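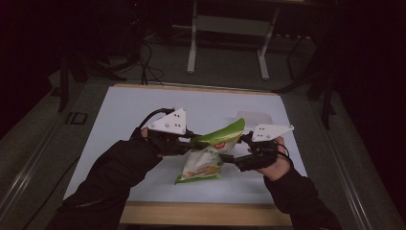 Soft bags, second term

Posted 20/04/2018 in Robotics club

The Celville robotics club has two projects running this term. One is the line follower, which has its own page and its own arguments. The other is Stavalell, which is mine to write up. The task is packing groceries: pick up an item from the table, move it to the container, let go of it without making a mess. The gripper motions are recorded from people first, and the arm gets them later.

In January I wrote that we would start with boxes and get to bags when the boxes worked. The boxes worked sooner than planned, so most of this term has gone to bags. I am putting down what we changed in the order we changed it, mainly so that whoever takes over in the fall doesn't have to read the group chat.

The grippers

The hand units are the same design as last term with stiffer finger blocks. The old fingers flexed when squeezed hard, and the recorded opening no longer matched the real one. On a box this made little difference. On a chip bag, where the useful range between "holding it" and "crushing it" is small, the error covered most of the range.

Stiffer blocks fixed the reading and made a new problem at the contact face. A hard flat face on slick film slides. We tried three things:

Rubber tape on the face. Good grip, but it peels at the lower corner after an afternoon of use, and a half-peeled strip is worse than none.

Roughing the face with sandpaper. Cheap and permanent. Helps on dull film, does very little on shiny film.

Approaching the bag differently. Take the seal between the tips and leave the filled part alone. This costs nothing and did more than the other two together.

So the rule at the moment is to pinch at the seal or at a corner, with the sandpaper finish left on because it does no harm. The tape is in the drawer if anyone wants another go at it.

The mounting plates also got new holes. The pattern I drew last term put one screw where a screwdriver could not reach it with the cable attached. I drew the replacement with the cable in place, as I should have the first time.

Cables

Cables are still the least finished part of the project. With one hand in use it is easy to route everything back over the forearm and forget it. With both hands in use, any motion that crosses the center of the table brings the two cables close together, and sooner or later one drags on the other. The wearer feels a light tug and corrects for it, and the correction ends up in the recording.

Current routing is up off the back of the unit in a loose loop, then away to the outside. Left cable goes left, right cable goes right. Leave enough slack that you can touch the far edge of the table without pulling, and check this before you start recording. If the loop falls in front of the wrist, stop and fix it. Don't shake it loose with the recorder running.

One bag, two hands

A bag of chips is mostly air with a little weight that moves around at the bottom. Held by one corner it swings and turns, and the gripper cannot do much about it. Held by both upper corners it hangs more or less flat, provided the hands stay the same distance apart. If they drift together the bag folds in the middle, and if they drift apart the film goes tight and slips out of whichever side has the weaker pinch.

Our written procedure for the two-handed lift now goes like this:

1. Both grippers open, tips over the corners, before either one closes.

2. Close the left, then the right. Closing both at once sounds faster but people tend to pull outward as they do it.

3. Lift a short distance and hold still until the bag stops turning.

4. Move both hands together at one speed. Slow is fine. Uneven is what ruins it.

5. Lower until the bottom of the bag touches, then open both.

Step 3 was added after we looked at the first 100 recordings. Nearly every one that went wrong did so in the moment after lift, while the bag was still rotating and the wearer had already started across. A pause lets the bag settle, and it also leaves a flat section in the motion trace that is easy to find when cutting recordings into segments.

Powder is a different problem

Corn starch came in as the second kind of bag. It behaves much better than chips in some ways. It has weight, it stays where it is put, and with some care it will stand on its own edge, so the gripper can come in from the side with the opening level. The fill holds the shape of the last grip, though. Squeeze the middle and the middle stays narrow, and the next person gets a different object from the one you got.

We now reset the bag between runs by laying it flat, patting the fill even and standing it up again.

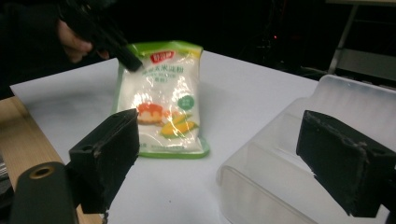

Pats should be light, with an open hand, and the seal should be checked while you are at it. Starch on the table gets into the slide, and a gripper with starch in the slide reads short at both ends. Cleaning one means taking the finger off, and every time a finger comes off the unit has to be zeroed again. I would like to do less of that.

Clear film is the other difficulty. Under the overhead light it throws back bright streaks, and the streaks move as the view moves. The tracking in Plulleck treats a moving bright streak as a feature and follows it happily across the front of the bag while the bag itself stays put. Printed areas are much steadier. We set the bags down print side toward the gripper for that reason, and I turned down the weight on very bright pixels. The second change is one line in the settings file. It is commented.

I had expected the translucent container to be worse for the tracking than the bags. So far it hasn't been, perhaps because it doesn't move. Its walls do confuse people, who misjudge where the rim is and come in low. A strip of colored tape on the rim is on the list.

Numbers

We have 518 recordings of bags so far this term, chips and starch together. Of these, 309 passed the check and went into the training set. The check is done by a person at a laptop in Ahuja, the room over the shop, and has to be done by someone other than the wearer. It covers dropped items, cable pulls, lost tracking and a start or end position outside the marked range.

Lost tracking is the largest group of rejects. Drops are second, and almost all of those are chips. I am not very worried about the drops. A fair number of them are clean up to the moment of the slip, and there is a decent argument for keeping those as a separate set in case we later want the arm to recognize a slip. For now they are kept in their own folder and left alone. Please do not delete that folder to make space. It has happened — the backup was fine, but restoring it took an evening.

What the arm does with it

Less than I hoped, more than it did in January. With the starch it reaches, closes and lifts in a way that looks like the recordings. It places the bag too early, a little above the surface, and the bag lands on a corner. I think the recordings are to blame. People let go of a heavy bag slightly before contact without noticing, and the arm has learned to do the same thing less gracefully. The fix would be to ask wearers to touch down first and wait, the way step 5 already says for chips.

The two-handed motion has not been tried on hardware. We have one arm. The second is promised for the fall, and until it arrives the two-handed data can only be played back in Plulleck, where the simulated bag is a stiff sheet and tells us very little.

Still open

Connectors on the hand units. The present ones work loose with wrist rotation. I want the locking type and need to find out whether they fit inside the cover.

Left-handed wearers. All of the two-handed procedure assumes left closes first. I don't know whether that matters, and it should be tested before we record much more.

Worn bags. A chip bag changes with every session, and by the end of a week it is closer to a cloth than a bag. We swap it when it looks bad, which isn't much of a rule. Logging the bag's age with each recording would be a start, and I'll add the field to the form this week.

Files for the new plates are in the shared folder under Stavalell, in the directory marked current. The directory marked final is the old one.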